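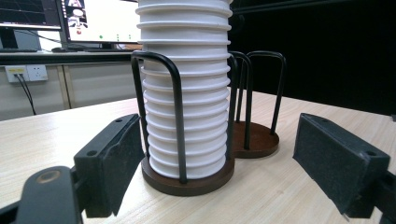

Fig. 1. Nested paper cups in a wire holder, with a second holder left empty behind it.

Week 6 handout: Chores, and what makes them hard
Service Automation, lecture notes. Module leader: Štefánia Halás

Read before the seminar. Bring your answers to the two tasks at the end.

1. Where we had got to

Last week we looked at jobs machines already do well: filling, capping, palletising. In each case somebody had arranged the work so that every part arrives in the same place and the same way up. This week we look at jobs where no one has done that, such as the tidying and restocking that fills up a shift in a café or canteen.

2. Cups as a test case

Putting paper cups back in a holder sounds trivial. Split it into steps and it is less so.

Find the stack. White cups have few marks on them, and a nested stack shows a camera mostly a row of rims.
Close on it. Paper gives. Too little force and the stack slips, too much and the wall buckles.
Lift. A nested stack can come apart. If you grip the outermost cup, the ones inside it are held only by friction.
Place. The wire loops leave little room, and a stack that goes in at a slant will catch.

Renato Daza, who spoke to us in October about the Eletti canteen trial, gave a figure of 2,957 attempts at restocking cups and similar items. He sorted the failures by step. Most were in placing, and a good share of the rest were stacks that came apart during the lift. Very few were failures to see the cups at all. Students usually guess the other way round.

3. Grip
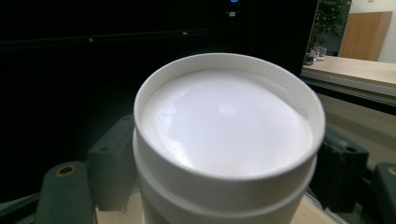 Fig. 2. White container held between two padded jaws, seen from just above the rim.

Two flat pads on a round body touch it along two narrow strips, so it can still tip forwards or backwards between them. Softer pads spread the contact and allow a lighter squeeze. The height of the grip matters as well: close to the rim the wall is stiffer, lower down it bends more easily. A person adjusts all this without thinking. Most grippers sold today have one number for force — and often no sense of slip.

4. So, can they do it yet?

On one counter, with one type of cup and a person nearby to clear jams, yes. Across 200 different kitchens, no. The Markstead notes (reading list, item 4) put the gap down to variety, and I agree with them. Dirceu Bezerra's reply blames hands and says better fingers would close most of it. Read both.

Speed is a separate question. A slow machine may still be worth having if it works overnight.

5. Tasks

a) Choose a chore from your own kitchen or workplace. Write out its steps as in section 2 and mark the one you expect to fail most often.
b) Redesign the cup holder so that placing is easier for a machine and no worse for a person. A sketch is enough.

Hand in on one side of A4. Questions to Rigoberto Figueroa, who is taking the seminar groups.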